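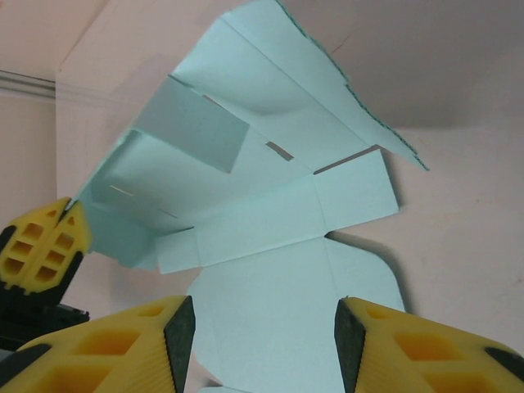 Wrist camera view. Card template held at one corner, near gripper open.

Konen dual-arm folding cell: setup and maintenance FAQ

This page covers the Konen cell in the Tunstall lab. It is kept by Kirsty Pilkington. Corrections go to her directly, with the log entry attached if there is one. Instructions for writing folding tasks are on a separate page.

What is the correct power-up order?

Arm supplies first, then the host computer, then the cameras. Before switching on the supplies, set both arms by hand to the parked pose, with the elbows out toward the side walls and the grippers clear of each other. The joints hold position as soon as torque comes on. An arm that is leaning on its neighbor at that moment will stay leaning on it and draw current until the servo trips.

Check the controller board under each base. The green light shows that the board has power. It does not show that the board has found its servos, so run the bus scan as well. The scan must list every joint on both arms and both grippers before anything is commanded.

The bus scan stops partway along one arm. Where is the fault?

The servos are chained, so the fault is between the last servo listed and the first one missing. Power down that arm, reseat the connector at both ends of that section, and scan again. If the scan stops at the same joint, swap the lead. If it still stops there, change the servo.

Do not reseat connectors with the supply on. Two Urkar boards were lost that way before the rule was written down.

How are the base plates aligned?

Both plates bolt to the same horizontal extrusion at the front of the enclosure. Loosen all four bolts on the plate, slide it to the scribed line on the rail, and tighten in a cross pattern. Then measure plate to plate at the front and back corners. The two readings must agree within 2 mm. A larger difference means one plate is twisted on the rail, and the twist shows up at the fingertips several times over.

If only one plate has been moved, both arms still need the handover calibration afterward.

How do I run the handover calibration?

Use the folded rectangular box kept in the tool drawer. Place it in the middle of the floor, long side parallel to the rail, and start the routine from the service menu. Each arm closes on its own end of the box and reports its finger position. The routine then compares the reported distance with the box length entered in the settings file. A crushed box gives a short reading and a bad offset. Replace it when the ends no longer stand square.

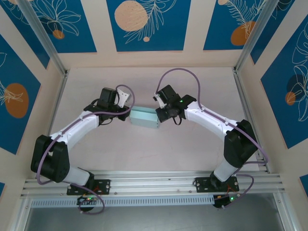

How long does a full calibration take?

Allow 35 minutes for both arms, including the warm-up. The warm-up is a slow motion through the joint range with nothing in the grippers. Skipping it saves time in the morning and costs it after lunch, when the wrist joints have warmed and the offsets no longer match.

When does the cell need recalibrating?

After any servo change, after any base plate has been loosened, after a finger change on either gripper, and after a hard collision. A collision counts as hard if the overload flag was raised on a shoulder or elbow. A gripper overload by itself is normal with folded card and can be cleared from the menu.

The grippers let the card slip. What should I check?

Start with the pads. Card leaves a fine dust on the rubber and the grip falls off well before the pads look worn. Wipe them with a damp lint-free cloth and let them dry. Do not use solvent. The adhesive behind the pads softens, and the pad then creeps toward the tip under load.

If cleaning makes no difference, look at the texture. A pad that has gone smooth at the tip is finished. The last two sets were changed at 810 and 244 cycles. The second figure is low because the closing force had been left at the value used for the plastic test block - see the next answer.

What closing force should be set?

Use the card profile for card and the soft profile for fabric. Both are stored on the host and selected by name in the task file. There is no automatic selection. If a task file names no profile, the gripper keeps the last one used, including across a restart of the task software. It goes back to the default only after a power cycle.

One wall of a tray comes up lower than the others. Is that the cell or the card?

Run the same task with the template turned end for end. If the low wall stays on the same side of the cell, the arm on that side is out and needs calibrating. If the low wall moves with the template, the scoring is at fault and the batch should go back to Skokstead. Note the batch number before the sheets are mixed.
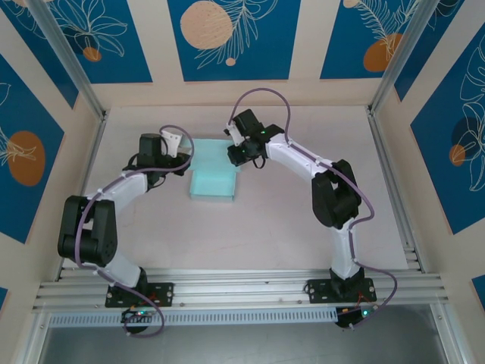 Open-topped tray between the left and right grippers.

What is the procedure for replacing a servo?

Support the arm before the torque goes off. The upper arm drops as soon as the shoulder is released. Remove the cable clips nearest the joint, unplug both leads, then take out the horn screws and the body screws in that order. Set the ID on the new servo at the bench, with nothing else on the bus. Two servos with the same ID will both answer the scan, and the result looks like a wiring fault.

Center the new servo before fitting the horn. After fitting, move the joint by hand through its full range and feel for the stop on each side. Then reconnect, scan and calibrate.

How much slack should the cables have?

Enough for the gripper to reach the far side of its range with the wrist fully turned, and no more than that. Set it at the clips. A cable that is tight at the wrist pulls its connector out over a few days, starting with an occasional dropout that clears when the arm moves back. A cable that is too loose lies on the floor and gets under the work.
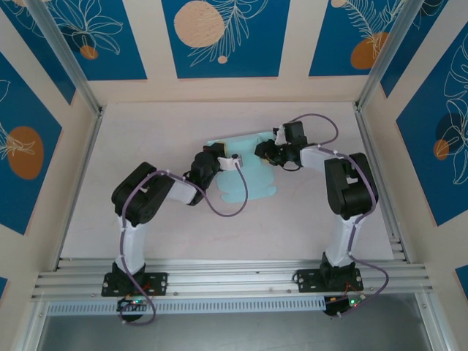 Check the lower loop too, where the cable drops behind the rail to the board. It has to hang free. If it rests on the perforated strip it rubs on the slot edges each time the arm turns, and the jacket goes through there first. Cut the old sleeve off completely when rewrapping. Two layers will not fit the clips.

What is done weekly?

On Tuesday, before the first run: pads wiped, plate bolts checked with the torque driver, clips checked along both arms, floor wiped down, camera lenses cleaned with the dry brush. Enter each item in the log even when nothing was found.

Can the wall panels be changed?

Not during a series of runs. They are part of what the cameras see, and a change in the background has to be recorded as a change to the cell. Panels that have come loose at a corner can be fixed back in place. The next planned change is in October.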